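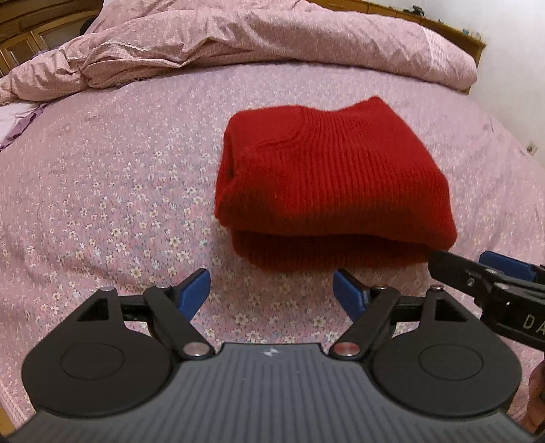 Folding thick ribbed sweaters - stack or roll?
Started by barkmont_verna

barkmont_verna wrote:
I'm putting the winter knits away in a shallow drawer and the ribbed ones won't lie down. The red one is the worst. I fold the sides in, then fold it up from the hem, and I get a bundle that is taller at the back than at the front. Two of those and the drawer won't close. The drawer is 16 inches deep front to back and not very high. What do other people do?

noelia_L wrote:
Roll them. Sleeves in flat, fold in half lengthwise, roll from the hem. I moved everything over to rolls in November and the drawer shuts now.

sverrek29 wrote:
I wouldn't roll a heavy rib. It stretches on the outside of the roll and you get a wavy hem. Fold in thirds and stop there. If it's tall at the back, the sleeves are probably both landing in the same spot. Send one across the top and the other lower down.

noelia_L wrote:
Mine have been rolled for months and the hems are fine. Maybe it depends on the yarn.

sverrek29 wrote:
Could be. Mine are wool and over a pound each.

Ga-eun Ok wrote:
Are you folding on the bed? I used to, and the mattress gives under your hands so you can't press the air out. A table works better. Also leave the ribs running the long way and fold across them as few times as you can.

barkmont_verna wrote:
Yes, on the bed, with the quilt shoved to the far end. I'll try the kitchen table. I did have both sleeves on top of each other.

hyejin_j wrote:
Put the bulky ones on a shelf and keep the drawer for thin stuff. I've got a Drultwood shelf in the closet and they sit two high on it.

barkmont_verna wrote:
No shelf in this closet, just a rail. Hanging is out, I ruined a cardigan that way.

barkmont_verna wrote:
Did it on the table Monday with the sleeves split like Sverre said. Flatter, and the drawer closes with three in it. The fourth is going under the bed. Still not rolling them.

noelia_L wrote:
Your loss :)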